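The Black Socks

The washing came off the line at four because the sky over Trirkham had gone the colour of a slate, and I carried it up in the blue basket with my chin on the top of it. I had three hours before the 256. After that the bus was every other hour and the last one didn't go all the way to the harbour.

My mother had left a note on the landing. It said to strip the small room, turn the mattress, and not let him pack wet. I had done the mattress that morning. Nothing was wet.

Higinio Orozco had lodged with us since I was at school. He worked at the Skavar yard, first on the boats and then, when his back went, in the stores. He paid on the first of the month in an envelope that had once held something else, a gas bill or a birthday card, and my mother kept the envelopes in a drawer and gave them back to him to use again. Now the yard was letting the stores go and he was moving up the coast to his sister, who had a ground-floor flat over the road from a baker's called Cortés. He had told me about the baker's several times. He hadn't said much about the sister.

I tipped the basket out on the bed in the front room, where the light was good, and started on the shirts. He stood in the doorway for a while and then came in and started on the rest.

I should say that all his socks were black. He bought them from the man on the market and they were sold as the same sock every time, but they weren't. The older ones had gone soft and a bit long in the foot. The newer ones held their shape. Some had a thicker heel. If you put one of each on a person you would never see it, and for years I had paired them by grabbing whichever two came up first. I thought I'd been doing him a favour.

He didn't do it that way. He picked up a sock by the top, let it hang, and looked at it. Then he put it down and picked up another.
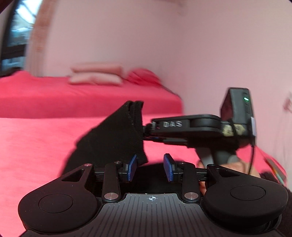
You let it hang so that you can see how long it's got, Higinio said, and then you know who it belongs with. Flat on the bed they all look like brothers.

I said I hadn't known there was a system.

He said it wasn't a system. If one was longer than the other it slid down inside the boot by dinner time and you walked on the fold all afternoon. He said this without any blame in it, but I thought of all those afternoons, and of him going up and down the stores with a fold under his heel, and I put the shirt down.

"Why didn't you say?"

"You were eleven," he said. "Then you were twelve. After that it was too late to bring it up."

So we did it properly. I held up a sock and he held up a sock and we looked from one to the other, and when they matched he laid them together and turned the tops over once. He didn't like them balled. Balling ruined the elastic. When they didn't match I put mine to one side and took another, and sometimes it was a long time before the first one found anybody. The window was bright again by then. The rain had gone over to the other side of the estuary and we needn't have rushed the line at all.

The clothes smelt of Lavitent, the green sort, which my mother has used all my life. He held a pullover up to his face and said he would have to find out if they sold it up there. I said they sold it everywhere. He said not everywhere, they hadn't had it when he went down to his cousin's for the funeral, and he had come back smelling of somebody else for a week.

I told him I'd put a box in with his things.

"It's heavy," he said.

"I'm carrying it to the bus, not you."

The case was open on the chair. It was the one he had arrived with and the catch on the left had never closed, so there was a belt to go round it. Trousers went in first, along the bottom, then the shirts with the collars facing opposite ways. I did those. He did the corners, pushing the socks down into the gaps with two fingers until they stopped moving. He was good at it. I suppose that was the stores.

At six he went down to say goodbye to my mother, who had stayed in the kitchen all afternoon with the radio on. I heard the radio go off. I didn't hear what they said. I heard a drawer being opened, and I knew which drawer it was, because it sticks and has to be lifted.

I went round the room looking for anything we had missed. I looked on the sill behind the curtain and I straightened the pillows. I had one sock over that had matched nothing, a long one, very soft, and I had been holding it behind my back like a child for quite some time. I could have put it in the case. There was still a gap by the hinge.

He came up with the drawer's worth of envelopes in a rubber band and tucked them in that gap, and shut the lid, and I did the belt.

We caught the bus easily. He sat on the side nearest the pavement with the case on his knees, although there was a rack, and he told me through the open window that the bread at Cortés was done by seven in the morning, if I ever came. I said I would come. He nodded as if that was arranged and looked to the front.

When I got back, my mother was standing in the front room with the light off. She had her cardigan on and her arms folded over it. She asked if he'd left anything behind, and I said no, and then I saw her looking at the bed.
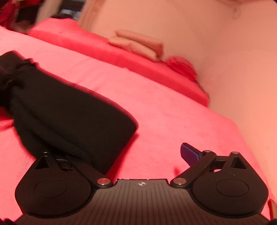 Black clothing on the bed.

"That's his," she said.

I said I would post it. She picked it up and shook it out, and folded it over her arm, and smoothed it down with her hand a few times.

"He'll want it before December," she said. She took it downstairs with her, and I heard the drawer being lifted and pulled.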